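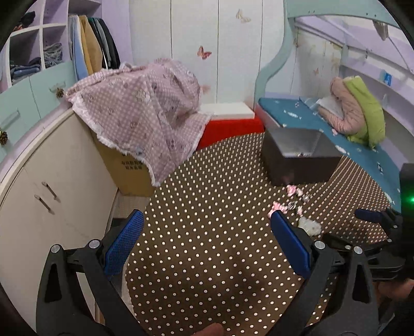
Figure 1. Hand-held gripper, jaws open, above a dotted floor mat.

Returning the Watermaker to Service after Storage

This section applies to the Plalus watermaker as installed aboard cruising yachts. It covers the first start after the unit has been stored with preservative in the membrane housing. For a first installation, refer to the Vendska fitting instructions supplied with the through-hull kit. Units fitted with the older Lurard feed pump follow the same procedure except at step 4.

Revision issued 2018-03-03. Approved for distribution by Pascal Langlois, Technical Publications.

Before You Begin

The vessel must be afloat in clean, open seawater. Do not start the unit in a harbor, marina or river mouth, or where fuel or oil is present on the surface. Confirm that the batteries are fully charged, or run the engine for the duration of the procedure.

CAUTION: Chlorine destroys the membrane. Never flush the unit with dock water unless the charcoal filter is in place.

CAUTION: Seawater warmer than 91 degrees Fahrenheit must not be fed to the membrane. In shallow tropical anchorages, check the temperature at the intake before starting.

Preparing the System

1. Inspect the intake strainer. Remove weed and shell growth, and rinse the basket in seawater.

2. Unscrew the prefilter housing and install a new Poulain cartridge. Lightly grease the O-ring with silicone grease and tighten the housing by hand.

3. Check every hose clamp between the seacock and the high-pressure pump. Replace any clamp that shows rust.

4. Check the oil level in the feed pump. On Lurard pumps there is no sight glass; remove the filler plug and confirm that oil reaches the bottom thread.

5. Open the pressure control valve fully by turning it counterclockwise until it stops.

6. Set the product water valve to SAMPLE. Place the end of the sample hose in a sink or bucket.

NOTE: The brine discharge seacock must be open before the pump is started. A closed discharge will damage the pump seals -- this damage is not covered by the warranty.

Starting and Flushing

7. Open the intake seacock.

8. Switch on the feed pump and allow it to run until the flow at the discharge is steady and free of bubbles. If bubbles continue, stop the pump and return to step 3.

9. Leave the control valve open and flush the membrane at low pressure for 30 minutes. All preservative must go overboard with the brine.

10. Switch on the high-pressure pump. Close the control valve slowly until the gauge reads 728 psi. Do not exceed this reading at any time.

11. Discard all product water made during the first 2 hours of operation.

12. Test the product water with the salinity meter. When the reading stays below 300 parts per million, turn the product water valve to TANK.

CAUTION: Do not drink or store the water if it has a chemical taste or smell, whatever the meter shows. Continue to discard it and repeat the low-pressure flush.

Shutting Down

13. Turn the product water valve back to SAMPLE.

14. Open the control valve fully and wait for the gauge to fall to zero before switching off the pumps.

15. Flush with fresh water from the tank, then close both seacocks.

Enter the gauge pressure, the salinity reading and the engine hours in the maintenance log -- the service agent will ask for these entries when a membrane is submitted for inspection. If the unit will stand idle for more than a week, repeat the fresh water flush weekly or proceed to the section titled Storage and Preservation.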